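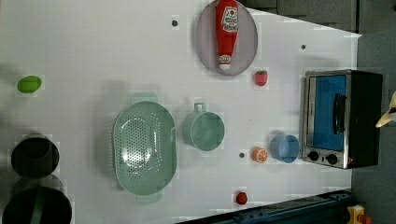 Rizwan Amarasinghe

Section 4: Setting Up Your First Shopping List

Welcome to my favorite part of Gollasum! If you have come straight from Section 3, your pantry is already in the program and you have seen your shelves appear on the Home page. Now we get to make the list that goes with you to the store. I have used the program every week since the Grimano version and I still love watching a list sort itself into aisles.

Before you start

You need Gollasum installed on your phone and signed in with the same account you use on your computer. The free account holds up to 200 pantry items. If you are over that, the list still works, but new items won't be saved to the pantry after you shop.

Making the list

1. Open Gollasum and tap Lists at the bottom of the page.

2. Tap the plus sign, then type a name. Short names are best (mine are just "big shop" and "top-up").

3. Choose your store. If it isn't there, pick General and read "Changing the aisle order" further down.

4. Type your first item and press Enter. Keep going! You can type "ketchup, strawberries, rice" on one line with commas and the program will split them up for you.

5. Tap the number next to any item to change how many you want. Press and hold to switch between count, weight and package.

6. Tap Done. The list sorts itself, produce first.

Note: Gollasum learns from your spelling. If you always write "catsup," let it. After you have put the same word in the same aisle a couple of times, it stops asking.

Linking the list to your pantry

This is where the real fun starts — the list fills in half of itself.

1. Open the list and tap the gear.

2. Turn on Add when low.

3. Set a low point for each item you want watched. I keep eggs at 4 and canned tomatoes at 2, and leave everything else alone.

4. Tap Save, then go back to the list. Anything under its low point shows up with a small blue dot.

Caution: Do not turn on Add when low before you have finished entering your pantry. The program reads an empty shelf as a low shelf. I did this on my first try and got a list with 279 lines on it.

If that happens to you, tap the gear, choose Clear blue items, and confirm. Anything you typed in yourself stays put.

Changing the aisle order

Stores love to move things. When yours does, open the list, tap Aisles, and drag the names up or down until they match the way you walk. You can rename an aisle too. Mine has one called "Selvanayagam corner" for the spices and lentils, after the shop I used to go to, and the program is perfectly happy with that.

Note: Aisle changes belong to the store you picked in step 3 of Making the list. If you shop in two places, you will have to set up each one. It goes fast once you have done the first.

Sharing with the rest of the house

1. Open the list and tap Share.

2. Type the other person's email address.

3. Choose Can edit or Can check off. For kids, Can check off works great.

4. Ask them to open the invitation on their phone.

Changes show up for both of you in almost 4 seconds on a decent signal. In a store with no signal, each phone keeps its own copy and they catch up later.

Caution: Removing a person from a list also removes the notes they wrote on it. Copy out anything you want to keep first.

Moving lists over from Eritz

Old Eritz lists come across just fine. In Eritz, choose Export and then Plain list. On your computer, open Gollasum, choose Lists, then Import, and pick the file. Amounts are kept, but aisle names are not, so plan on a few minutes of dragging. The October update fixed the trouble with accented letters, so check that you have it before you import.

Section 5 covers meal plans.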